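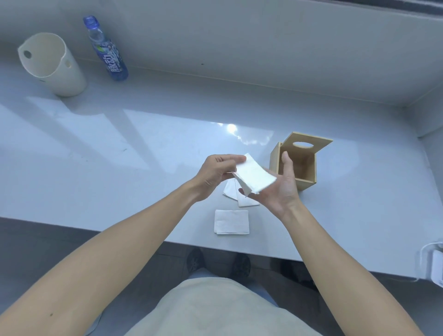

Wenn die Maschine ein leeres Fach für voll hält

Wer noch nie einen Serviettenspender nachgefüllt hat, hält das vermutlich für eine Sache von Sekunden, und für Menschenhände ist es das auch. Man nimmt einen Stoß gefalteter Servietten, biegt ihn ein wenig, damit er nachgibt, hält die andere Hand darunter und schiebt das Ganze in den Kasten. Dass man dabei unentwegt etwas über das Papier erfährt, über seine Spannung, über die eine Lage, die sich gleich davonmachen will, merkt man überhaupt nicht. Ich habe es auch erst gemerkt, als ich zum ersten Mal einer Maschine dabei zusah, die es nicht konnte.

Es geht um die Anlage, die wir unter uns nur »Samcombe« nannten, nach dem Projekt, aus dem sie stammte. Ein Arm auf einer Schiene, zwei weiche Finger, eine Kamera darüber. Sie sollte in einer Kantine abends die Holzkästen auf der Theke auffüllen: Deckel auf, Servietten hinein, Deckel zu, weiter zum nächsten. 282 Kästen schaffte sie in der Erprobung, und im Protokoll stand hinter jedem ein grünes Häkchen. 40 davon waren leer.

Ich gebe zu, dass ich im ersten Moment gelacht habe. Leere Serviettenkästen, du liebe Zeit, da wischt man sich eben den Mund am Ärmel ab! Aber je länger ich die Aufzeichnungen durchging (und ich bin sie sehr lange durchgegangen, mit viel zu viel Kaffee), desto weniger komisch kam es mir vor. Die Finger hatten den Stapel oben gefasst, die unteren Lagen waren beim Anheben weggerutscht und auf der Theke liegen geblieben, und der Arm war mit zwei, drei Blättern oder mit gar nichts zum Kasten gefahren, hatte dort sorgfältig losgelassen und Vollzug gemeldet. Erfolg hieß für ihn, dass die Bewegung zu Ende war. In den Kasten hineingeschaut hat er nicht, denn der Deckel stand schräg nach hinten, und die Theke glänzte so sehr, dass die Deckenlampe als weißer Fleck mitten im Kamerabild saß. Also hatte irgendjemand bei der Programmierung entschieden, auf den letzten Blick zu verzichten. Ich verstehe sogar, warum. Er lieferte in vielen Fällen Unsinn, und eine Anlage, die ständig Unsinn meldet, schaltet man ab.

Trotzdem war das der eigentliche Fehler, und über den möchte ich hier streiten. Dass ein Greifer Papier verliert, nehme ich ihm nicht übel, Papier ist ein heimtückisches Zeug. Übel nehme ich das Häkchen.

Meine Kollegen haben mir entgegengehalten, ich mache aus einer Mücke einen Elefanten, und vielleicht haben sie ein bisschen recht, ich neige dazu. Nur ist die Steuerung, die das Häkchen gesetzt hat, ja nicht für Servietten geschrieben worden. Derselbe Baustein mit dem schönen Namen Skirninent lief nebenan auch im Ablauf für die Deckel der Warmhaltebehälter, und dort hieß »Deckel geschlossen« ebenfalls nichts weiter als »Arm ist wieder oben«. 8 Mal war er es nicht, der Deckel. Verbrüht hat sich zum Glück keiner. Der Bericht führte diese Fälle unter »Komfort«, und an dieser Stelle habe ich dann doch sehr laut mit meinem Bildschirm gesprochen.

Was mich an der Automatisierung kleiner Handgriffe beunruhigt, ist gerade ihre Kleinheit. Bei einer Presse oder einem Kran denkt jeder an Lichtschranken und Notaus, da gibt es Normen und Leute, die mit strenger Miene Stempel verteilen. Bei einem Arm, der Papier in eine Holzkiste legt, denkt man sich nichts dabei. Und so wandert eine schlampige Vorstellung von »fertig« aus dem harmlosen Ablauf in den weniger harmlosen, ganz ohne böse Absicht, einfach weil der Baustein schon da ist und beim letzten Mal 1.442 Durchläufe lang keine Störung gemeldet hat. Natürlich hat er keine gemeldet. Er kannte ja keine.

Schauen Sie einmal Ihren eigenen Händen zu, wenn Sie so einen Stapel umfüllen. Die eine fasst oben an, die andere liegt offen darunter, und diese untere Hand tut scheinbar fast nichts. Sie wartet. Für mich ist sie die wichtigere von beiden, weil sie weiß, ob etwas angekommen ist. Bei Samcombe gab es nur die obere.

Ich plädiere deshalb für etwas ziemlich Unspektakuläres, das Geld kostet und in keiner Vorführung gut aussieht: Keine Anlage soll sich selbst einen Erfolg bescheinigen dürfen, den sie nicht gemessen hat. Eine Waage unter dem Kasten hätte genügt. Ist keine Messung möglich, dann gehört in das Protokoll das Wort »unbekannt«, auch wenn die Statistik davon hässlich wird und der Auftraggeber fragt, wofür er eigentlich bezahlt. Soll er fragen. Mit einem »unbekannt« kann der Mensch, der morgens die Theke aufschließt, etwas anfangen, er geht eben hin und hebt den Deckel.

Die Anlage hat inzwischen ihre Waage, und seit Oktober schreibt sie recht oft »unbekannt«. In der Kantine beschweren sie sich darüber.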